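Recalibrating the arm again

Saturday, September 14, 2024

The Flomlow manual says the gripper needs checking every 2,000 cycles. It doesn't say what counts as a cycle, and the counter in the software goes up when you open the menu, so I've stopped trusting either one. I check it when the grip starts to look wrong. So far that has been a better guide.

This time it was drifting to the left. I'd tell the arm to close on a point and it would close a little beside it, by the same amount each time. Bomo, who make the gripper, have a page on this that tells you to run the auto-center routine. I ran it. It said "pass." The drift was still there, so I'd like to know what exactly passed.

My own method is slower. Take the fingers off, wipe the faces and the mounts, put them back, then go over the bolts on the mounting plate with a torque wrench. The forum people at Keane swear you have to go crosswise, a little at a time. I was doubtful, but two of mine were well under spec and both were on the same side, so maybe they have a point. 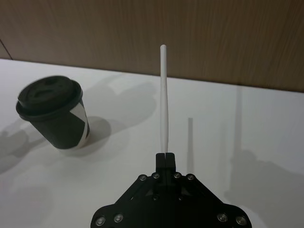 After that comes the stick test. You clamp something thin and straight, stand it upright, and turn the wrist a quarter turn at a time. If the tip wanders, the fingers aren't meeting square. A proper gauge pin from Brerkum costs $75, and I can't see what it would tell me that a cheap stick doesn't. You do have to check the stick first by rolling it on the table. I threw out a couple that wobbled.

I ran 60 closes at the lowest force setting, then 12 more at the one I use most. The drift is smaller. I won't say it's gone, having said that in a post last November and then had to take it back within the week.

Still on the list: the cable loop at the elbow, which I don't like the look of, and the firmware update. The release notes for that one say "improved grip behavior" and nothing else, so it can wait until somebody braver has tried it.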